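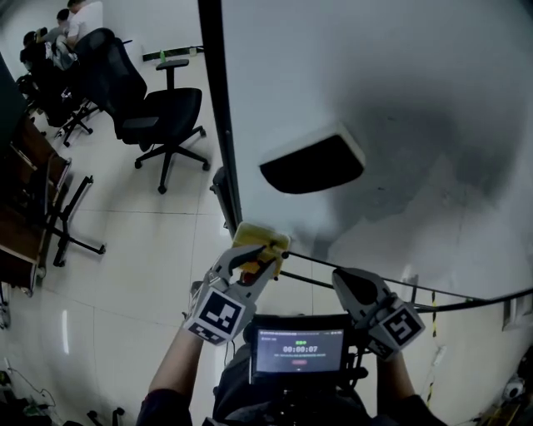
Sponge wipe on the white panel, recorder at 00:00:07.

echege
Wiping task on the hand-held gripper, and I'm losing too many episodes in pose reconstruction. Of 806 recorded in June, 164 get rejected by the SLAM stage. Nearly all the rejects have the white surface filling half the view, as in the attached. Fisheye, stock settings, Puneo 4000-feature preset. Finger tags decode fine. Anyone running wipes on glossy panels?

lis_ormont
Where do the features land? My guess is the tracker has nothing on the panel itself and grabs the reflections. Those move with the viewpoint and pass the inlier check for a while, then the pose drifts.

echege
Some on the reflection on the floor tiles, most on the chairs and the grout lines. Very few on the panel.

henside_ctl
Mask the gripper and the fingers before extraction. The tags are high contrast and they are static or nearly static in camera coordinates. If they're in the map, the solver thinks you stopped moving. Same for the little screen between the fingers, the timer digits are corners.

echege
Fingers are masked. The screen is not. Will rerun.

Elis Llewellyn
I'd look at people first. Three seated in the background, and if they shift between the mapping pass and the demo you get bad matches.

henside_ctl
Disagree. They're small at that distance and RANSAC handles it. The screen is close and near the middle.

Elis Llewellyn
RANSAC handles it when there are enough good matches elsewhere. With half the view blank there may not be. Office chairs roll, too.

lis_ormont
Both cheap to test. Also do the mapping pass with the panel out of view, then relocalize. And check finger width while you're there — with a sponge in one finger and the other open, a symmetric width estimate from one tag will be wrong.

echege
Reran the 164 with the screen masked, same map. 71 recovered. Remapping the room next, chairs pushed in. Width is computed from both tags, but I'll plot it.

henside_ctl
Post the reprojection error for the ones still failing, per frame.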